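Nullwood: progress report to the funder, second half of the grant

17 April 2024
By Marleny Huaranga

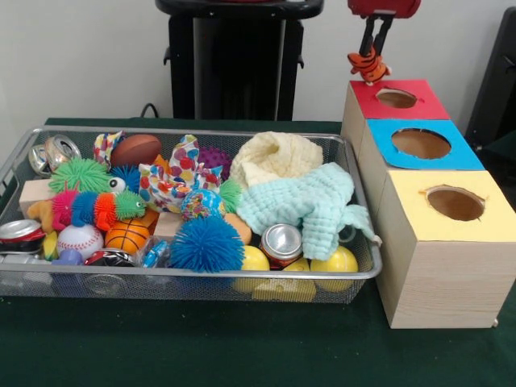
The tiger held just above the red-topped box.

You asked for a report that a person could read without lying down afterwards, so I have kept the tables out of it. They are in the annex, where they are quite happy.

For those joining the grant late, Nullwood is a study of what small data halls put into the air and onto the electricity bill, and whether the customers who rent space in them could be persuaded to care. Your money pays for two sites, Cairns and Wudden, for metering at both, and for Tenance, the software that turns the meter readings into something a customer can open on a phone and ignore.

Where we are with metering

Cairns is finished. Every rack has its own meter, every meter reports, and the readings agree with the supplier's bill to within a margin that made our electrician suspicious enough to check it again. It still agreed. He has let it go.

Wudden is not finished. The October plan said we would have both sites live before the winter, and I wrote that plan, so I can't blame it on the person who wrote the plan. The trouble is that the Wudden building was once three buildings. Each has its own incoming supply and its own idea of which colour a neutral wire ought to be. We have metered the main hall and the cooling plant. The north room, where the backup storage lives, is still being measured by subtracting everything we know from the bill and looking hard at what is left.

That leftover number is too large. Either the north room is using far more power than its equipment could explain, or something else in the building is hanging off the same supply. I favour the second. The landlord favours not discussing it. We have a date for an electrician to trace the cables, and the landlord has agreed in writing to unlock the doors, which took longer to get than the electrician.

What the readings say so far

Across both sites we now have 1338 devices that we can name, place and put a figure against. I had expected the surprise to be in the busy ones. It was in the quiet ones. We found 300 machines that were switched on, cooled, insured and backed up, and had done no work that we could detect since the meters went in. A few turned out to be standing spares, properly labelled once we asked. Most belonged to customers who had moved their work elsewhere and gone on paying the rent, much as people do with gyms.

We wrote to all of the owners. The replies fell into a pattern. Some thanked us and switched the machines off within the week. Some asked us to leave everything exactly as it was until they could find out what it did, and they are still finding out. One company told us firmly that it had no machines at Cairns, and then paid its next invoice for them on time.

I would ask you not to quote the saving just yet. We can say what the idle machines draw at the plug. We can't yet say what switching them off does to the cooling, which at Wudden was set up for a fuller room and carries on chilling the gaps with great enthusiasm. The fans there have 2 settings, and as far as the site team can tell the difference is the noise.

Tenance

The software works, in the sense that I can use it and so can the person who wrote it. The first version showed customers their carbon figure as a dial. Customers liked the dial. They liked it so much that several rang up to ask how they could make it go higher, on the grounds that the needle was in the green bit and there was plenty of room left. We have replaced the dial with a plain monthly line and a comparison with the same customer's previous month.

We have also taken out the leaf. There was a small leaf beside the logo, and it grew when usage fell. In testing it grew for a customer whose main server had caught a fault and gone down for a fortnight. He did not find the leaf consoling.

The hourly feed is the part I'm most pleased with. A customer can now see what the grid was burning at the time their overnight jobs ran, and can move them to a different hour without asking us. 17 customers have been given it so far. Most have looked at it, and a handful have moved a job. One moved everything to the middle of a windy night, got the best figures on either site, and then found that everyone else's backups were running in the same hour and his took until lunch. We are going to have to spread people out, and that means telling some of them they can't have the best slot. I have drafted the letter four times.

The customers' own claims

You asked us to look at whether the tenants' public statements about their computing match what we can measure. I'll be brief, as names will have to stay out of this until the legal review is back.

Statements about buying green power are mostly true, in the way that adverts are mostly true. The certificates exist. They were bought for the year as a whole, so a still, dark evening in winter is covered by a sunny morning several months away. That is allowed. I only note that the servers can't wait for it.

Statements about efficiency are harder. The usual practice is to divide energy by something that is growing (users, transactions, messages sent) and publish the answer. Every tenant that does this is improving. The total for the two sites has gone up.

We are proposing to publish both figures side by side, with no comment at all. I think that will be rude enough.

Money

We are under budget on staff and over it on cable. The staff underspend comes from the analyst post, which stood empty for longer than planned because the job title you and we agreed on attracted applications from accountants. It has been filled under a shorter title. The cable overspend is all Wudden, and is explained by the three buildings. I am asking to move the one to cover the other. No new money is needed for this, and the form is in the annex behind the tables.

There is also a line for travel which looks too small. It is correct. The van belongs to the site team and they don't charge us for it, provided we don't mention the radio.

Things that went wrong

The Cairns open evening clashed with a football match and was attended mostly by people from our own office. It was a good evening for them.

For part of the winter, one temperature sensor at Cairns reported that the hall was hotter than a bread oven. It had been fixed to the back of the hottest machine in the building by someone who wanted it out of the way. It has been moved, and those readings are marked as bad in the data, with the reason given so that no future researcher writes a paper on it.

We lost four days of Wudden data when the machine that collects the readings was switched off. It had been on our own list of idle equipment. I have nothing to add to that.

What comes next

The cable tracing at Wudden is first, and most other things wait on it. After that we finish metering the north room, and then run both sites for a full quarter without touching anything, so that there is a fair stretch to compare. The site teams have been asked not to improve anything during this time and seem confident that they can manage it.

The cooling trial will follow at Wudden only. The plan is to raise the hall temperature one degree at a time and stop when either the equipment or the tenants complain. I expect the tenants to go first. In the last trial of this kind that I worked on, we had a complaint about the heat from a man whose office was in another town.

The second round of customer interviews is booked for October. I'd like to put three more questions in about who in each company sees the energy bill, as the first round suggests that it goes to a person who pays it and isn't asked for an opinion. If you have a view on the wording, I need it before the end of next month.

The full data up to the end of last quarter is in the shared folder, along with the notes on what each column means. Please read the notes first. The column called "final" isn't.

Comments

rackandruin
Good to see the idle machine number out in the open. We did the same exercise at my old place and one of the boxes was running a website for a conference in the past tense. Did you count machines that only wake up for year end?

Marleny Huaranga
We did ask. Anything the owner could name a yearly job for came off the list, even when they sounded unsure about it.

P. from the north room
For the record it is not the kettle.

oldmeterman
Three supplies into one building, I'd bet on outside lighting or next door's heating. Found a whole hairdresser's that way once.

Gwen T
I miss the leaf.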